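Privumier Automation, Standort Illport
Prüfliste mit Bemerkungen: Greifzelle Slaoui, Simulation und Freigabe
Stand: 25. August 2024

Anlass der Prüfung: Beim Nachtlauf hat der Arm mit geschlossenen Fingern auf die Tischplatte gedrückt. Die Kraftgrenze von 50 N wurde überschritten, aber der Schutzhalt kam erst 8 Sekunden später. Deshalb ist die Ablage an der echten Zelle gesperrt, bis alle Punkte in der Simulation noch einmal durchgegangen sind.

Teil A. Aufbau und Arbeitsraum

1. Sockel und Tisch stehen im Modell wie im Aufstellplan
Ergebnis: in Ordnung
Bemerkung: Maße mit dem Plan verglichen, keine Abweichung.

2. Teile liegen im erlaubten Bereich
Ergebnis: mit Mangel
Bemerkung: Beim Start liegen die Teile zu nah beieinander. Der Greifer muss senkrecht zwischen sie fahren und hat seitlich wenig Platz.

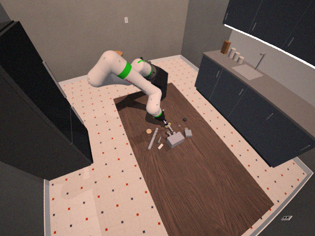
3. Sperrzonen eingetragen
Ergebnis: mit Mangel
Bemerkung: Die Zone für die Schrankseite war noch aus der alten Version von Skindura übernommen und lag zu tief. Ich habe sie korrigiert, aber die Korrektur ist noch nicht von einer zweiten Person geprüft.

4. Ellbogen bleibt bei allen Fahrten über der Mindesthöhe
Ergebnis: in Ordnung
Bemerkung: Nur mit reduzierter Geschwindigkeit geprüft. Volle Geschwindigkeit siehe Teil C.

Teil B. Annäherung und Griff

5. Höhe der Tischfläche im Programm stimmt mit dem Modell überein
Ergebnis: NICHT in Ordnung
Bemerkung: Unterschied 2 mm. Das ist nach meiner Meinung die Hauptursache. Das Programm glaubt, unter den Fingern ist noch Luft — und fährt weiter.

6. Finger stehen vor dem Griff senkrecht
Ergebnis: in Ordnung

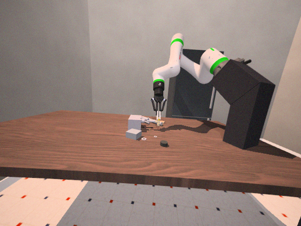
Zu Punkt 6: Finger senkrecht über dem hellgrauen Teil, Spitzen knapp über dem Holz.

7. Schutzhalt bei Kontakt mit dem Tisch
Ergebnis: NICHT in Ordnung
Bemerkung: Der Halt wird ausgelöst, aber zu spät. In der Konfiguration ist ein Filter aktiv, der für die Inbetriebnahme gedacht war. Er wurde danach nicht ausgeschaltet. Bitte auch bei den anderen Zellen nachsehen.

8. Griff an kleinen Teilen
Ergebnis: mit Mangel
Bemerkung: Die Griffposition ist sehr nah an der mechanischen Hand. Bei einem Fehler in der Höhe trifft der Greifer zuerst ihre Finger und dann den Tisch.

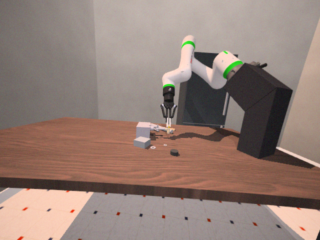 Für die Wiederholung soll der Anfahrpunkt höher gesetzt werden, und die letzte Strecke ist langsam zu fahren. Ob die Taktzeit dann noch passt, kann ich heute nicht sagen.

Teil C. Offene Punkte

9. Test mit voller Geschwindigkeit
Ergebnis: nicht durchgeführt
Bemerkung: Erst erlaubt, wenn Punkt 5 und Punkt 7 erledigt sind.

10. Protokoll vom Nachtlauf gesichert
Ergebnis: in Ordnung
Bemerkung: Liegt im Projektordner Slaoui. Die Datei bitte nicht umbenennen — der Auswerter von Skindura findet sie sonst nicht.

11. Not-Halt an der echten Zelle
Ergebnis: in Ordnung
Bemerkung: Beide Taster gedrückt, beide haben sofort abgeschaltet. Der Taster an der Türseite geht etwas schwer, Austausch ist bestellt.

Gesamtergebnis: keine Freigabe. Die Sperre bleibt bestehen. Nachprüfung der Punkte 2, 3, 5, 7 und 8 im September, danach Punkt 9.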